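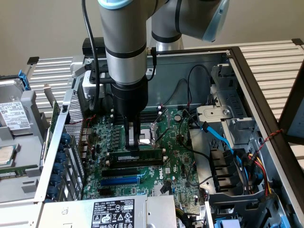 メモリって、両端のツメがカチッと起き上がるまで押していいんですか、毎回こわくて途中でやめちゃいます、とコメント欄でMilmontさん。

わかります、あの力加減! 私も最初の一枚は手のひらに汗をかきながらでした。基板がたわむほど押すのはだめですけど、切り欠きの向きさえ合っていれば、思っているより強めで大丈夫です(左右を片方ずつ、ゆっくりと)。

というわけで、今回は古いデスクトップの中身をのぞくギャラリーです。この冬は、1月からタワー型をちょこちょこ開けています。私はケースを開けた瞬間のあの緑色の基板がとにかく好きで、用もないのにふたを外しては家族にあきれられています。

一枚目はDELLのロゴが入った基板です。CPUソケットは空っぽで、銀色のレバーと枠がよく見えます。黒いスロットの隣に青いスロットがあるのも、色の組み合わせとしてかなり好み。丸いコイン電池まで写っていて、ちょっと得した気分です。

もう一枚は、横に寝かせたワークステーションのケース。電源ユニットにQRコードの小さなシールが貼ってあって、上のレールには青いツメがずらり。取っ手までついているんですよ、いかにも仕事用の機械という感じでたまりません。 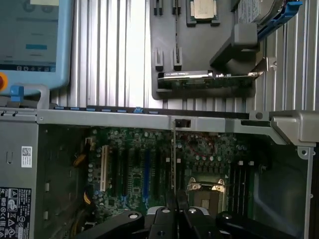

それで、ふたを開けたらまず何をするかというと、私の場合はほこり取りです。やわらかい刷毛でスロットのまわりを軽くはらって、電源ユニットの通気口は最後。メモリを差すのはそのあとにしています。ねじは製氷皿に分けておくと迷子になりません。前に12本外して、戻すときに一本足りなくて、椅子の下を這いまわって探したことがあるので……。

配線は外す前にスマホで撮っておくのがおすすめです。黄色い線の束なんて、あとから見ると全部同じに見えますから! 次はSugdenの中古市で買ってきたグラフィックボードの掃除編を載せる予定です。ファンの羽根がなかなかの強敵でした。

サイト内検索 キーワードを入力 検索
お問い合わせ | © 2018 Jimgate 写真室 | ページの先頭へ戻る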